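Galería: la acera de la casa rosa, tramo por tramo

Publicado el 16 de septiembre en Rincones y bordillos

Me habían vendido esta calle como «un conjunto recuperado». Así lo decía el folleto de Droltby, la empresa que lleva los paseos guiados del barrio, y así lo repite Hannelore Nägeli en la guía que se reparte en la oficina de turismo, una tirada de 2.000 ejemplares en papel bueno. Yo desconfío de la palabra «recuperado» casi tanto como de «encanto», así que fui a mirar el suelo, que es lo que suelo mirar. Las fachadas se pintan en una semana y salen bien en cualquier sitio. El suelo tarda más en mentir.

Lo digo ya para que nadie se llame a engaño: la calle me gustó más de lo que esperaba y bastante menos de lo que promete la guía. El folleto habla de «piedra noble en todo el recorrido». Pues no. Hay piedra y hay asfalto, y quien haya escrito «todo el recorrido» no lo ha recorrido, o lo hizo mirando al tejado.

Mi interés es muy concreto: la franja de piedra, los encuentros, el zócalo, lo que pasa donde una cosa se junta con otra. Quien busque la historia del edificio tendrá que ir a otra parte, porque las tres versiones que me contaron se contradicen y ninguna traía un papel detrás. Una decía que fue almacén, otra que escuela, y la tercera, la del guía, cambiaba según quién preguntara.

Empiezo por el tramo largo, con la fachada a un lado y la calzada al otro.

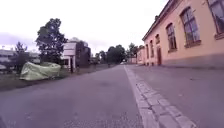

¿Para qué sirve una franja de adoquines entre dos superficies de asfalto?
Lo más habitual es que haga de rigola, es decir, que recoja el agua y la lleve hasta un sumidero, y de paso marca dónde termina la calzada y dónde empieza el espacio de los peatones. También permite levantar una pieza y volver a ponerla sin romper todo lo demás.

Dos hileras de bloques grises, rectangulares, puestos a testa. De cerca son piezas de buen tamaño y a lo lejos se quedan en una raya pálida. Me parece lo mejor de la calle, y no aparece en la guía ni una sola vez. La guía dedica, eso sí, un párrafo entero a las ventanas de arco, que están muy bien, con su carpintería marrón oscura, y otro a la cornisa. Del suelo, nada.

Sobre la edad de la piedra no me pronuncio. En Droltby aseguran que es «la original». Pregunté original de cuándo y me contestaron que de siempre. Un presupuesto de Kovács, la contrata que trabajó en la calle, habla de 250 metros de piezas «repuestas o recolocadas», y esas dos palabras juntas dan para mucho. Recolocar es sacar lo que había y volver a ponerlo. Reponer es comprar otra. Yo querría saber cuánto de cada, y en el papel no viene.

El zócalo y el paso estrecho

Pegado al muro el asunto cambia de escala. Este era el punto en el que más ganas tenía de fijarme, porque un zócalo pintado es la parte de una fachada que antes se queja: le llega el agua que salpica, la bicicleta apoyada, la escoba. La memoria de la obra lo despacha con «pintura de alta resistencia, acabado duradero», y le pone nombre comercial, Amia. No conozco el producto ni tengo nada contra él. Conozco la palabra «duradero».
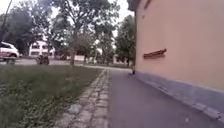 El paso junto al muro, con el zócalo gris azulado y el césped al otro lado del bordillo.

Abajo a la derecha el zócalo tiene ya zonas más claras, pequeñas, donde la pintura está gastada. No es un drama, ni mucho menos. Es lo normal en un zócalo y no lo señalaría si no me hubieran hablado de un acabado para toda la vida.

Lo que sí me convence es el bordillo del césped. La línea hace una curva suave, las piezas están envejecidas y hay hierba y tierra en las juntas. Ya sé que a algunos lectores les pone nerviosos la hierba en las juntas (me escribís cada vez que sale el tema). A mí me tranquiliza. Una junta rellenada con mortero queda muy limpia el primer año y luego se agrieta, y entonces hay que picarla con la piedra puesta, y se desportilla la piedra.

La tabla marrón que sobresale a media altura de la pared me tiene intrigado. Tiene pinta de repisa corta, o quizá tapa alguna ventilación. La guía no la menciona y yo no voy a inventarme una función para rellenar el hueco.

El encuentro con la calle

Y llego a la parte de la que más discutí con el guía. En el plano de Florkero, el estudio que firmó el proyecto, la salida a la calle se resuelve con una línea limpísima, recta, de esas que solo existen en los planos. Le han puesto hasta un nombre, «umbral pétreo». La partida figura en el tablón por 4.000 euros, que no es una fortuna, pero tampoco es calderilla para un umbral. 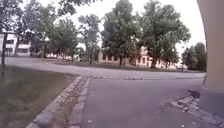

Le dije al guía que un umbral tendría que llegar de lado a lado con el mismo material, y me contestó que la irregularidad era «intencionada, para dialogar con lo existente». Puede ser. He oído dialogar con lo existente a muchas cosas que simplemente se acabaron antes de tiempo. Tampoco me parece feo, ojo: las piedras pequeñas y desiguales tienen más gracia que la raya del plano. Me molesta que se venda como idea lo que tiene toda la pinta de apaño, y con apaños honrados están hechas la mitad de las calles que me gustan.

La otra cosa que le comenté fue la tira de tierra entre las dos líneas de piedra, la ancha y la de piezas menudas. En el plano ese espacio sale rayado, sin leyenda. ¿Iba plantado? ¿Iba a ser grava? El guía no lo sabía y el resto del grupo, 22 personas con ganas de merendar, empezaba a mirarme mal, de modo que lo dejé ahí.

He pedido a Florkero la leyenda del plano y el desglose de las piezas nuevas. Si contestan, lo añadiré al pie de esta página. En noviembre quiero volver con lluvia, que es cuando se sabe si la franja de piedra lleva el agua a algún sitio o solo adorna.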